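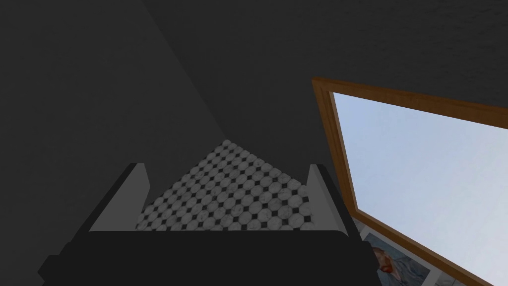

Carys Bellis wants to know whether marble tile can go in a hallway that takes muddy boots every day of the winter. It can, if it is sealed before grouting and again afterwards, and if you are prepared to wipe up the worst of it the same evening. Her other points have been added to the answers further down. Last updated 16 June 2020.

Ordering

How do I order samples?
Use the samples form or ring the Jalport counter. You can have up to four cut samples free. Full tiles are charged at the normal price and refunded if you bring them back clean and unfixed. Look at them in the room where they are going, in daylight and again with the lights on.

How much extra should I allow?
Ten per cent for a square room with tiles laid straight. Fifteen per cent if the pattern runs diagonally, or if you are laying octagons with small square insets, where every edge of the room means cuts. Old houses with walls out of true need a bit more again. Keep whatever is left over. A box in the loft is worth having if the plumber needs to lift something in ten years.

Can I add to an order later?
You can, but the second lot may come from a different batch. Stone varies from block to block and porcelain varies from firing to firing. Give us the batch code from the end of the box and we will match it if we still hold any. If we don't, mix the new tiles in with the old across the whole floor instead of finishing one corner with them.

Do you deliver?
Orders over 700 pounds are delivered free to any mainland address. Below that the charge goes by weight and is shown before you pay. Delivery is to the kerb. The driver is on his own with a pallet truck and cannot take boxes up steps or across gravel, so please have someone there to help carry.

What if some are broken?
Check the boxes within 8 days and send a photograph of the damage with the batch code. One or two chipped tiles in a pallet are normal and can be used for cuts -- anything beyond that we replace.

Choosing

Marble or marble-effect porcelain?
Porcelain is harder, does not need sealing and does not mind lemon juice. Marble feels different underfoot and wears in over time, which some people like and some call damage. If you are going to worry about a ring from a wine glass, buy the porcelain. The Koutsoukos range comes in both, in the same sizes, so you can compare them side by side at the counter.

Which finish is less slippery?
Honed is better than polished. For a wet room or a porch we would only sell you a textured finish, and smaller tiles help too, as there is more grout for your feet to grip.

Can I use them over underfloor heating?
Yes, all of them. Use a flexible adhesive and flexible grout, and switch the heating off for two days before you start. Leave it off for two weeks after grouting, then bring it up a few degrees a day.

Laying

Can I tile straight on to floorboards?
No. Boards move and the grout will crack. Fix tile backer board over them first, glued and screwed. Check that your doors will still open once the height goes up.

What about a concrete floor?
New concrete has to dry out fully and that takes months. Old concrete needs to be clean, flat and free of paint. Fill the dips with levelling compound. A long straight edge and a torch will show you where they are.

What colour grout?
Mid grey hides the most. White grout on a floor looks lovely until the first wet weekend, and Carys Bellis says hers went the colour of tea within a month. If you must have it, seal it. Avoid dark grout with pale unsealed marble, where the pigment can creep into the edges and will not come out.

Do you fit?
We don't. Rendon keeps a list of tilers in the area and will email it to you. They quote and invoice separately.

Cleaning and sealing

What do I wash marble with?
Warm water and a stone soap. No vinegar, no bathroom limescale spray, no bleach. Anything acid will leave dull marks, and those are in the stone and not on it.

How often does it need sealing?
Once a year in a kitchen or hall, every two or three years in a bedroom. Drop some water on the floor. If it has soaked in and left a dark patch after ten minutes, it is due. We stock Jodorden sealer in one-litre and five-litre cans. Put it on thinly and wipe off what has not gone in, or it dries sticky.

There is a white haze on my new floor. What is it?
Usually grout residue. On porcelain a grout haze remover will shift it. On marble buff it with a dry cloth first, then a damp one with stone soap, and be patient. Ask us before you try anything stronger.

Can a stain be taken out?
Often. Oil and coffee will come up with a poultice left on overnight under cling film -- two or three goes may be needed. Rust is harder.

Is the counter open in July?
Yes, normal hours, apart from the stocktake in the last week.

Related pages
Working out how many tiles you need
Thresholds and door bars
Sealing old quarry tiles
Grout colour chart
Returns

Home Floors Walls Samples Help Contact Back to top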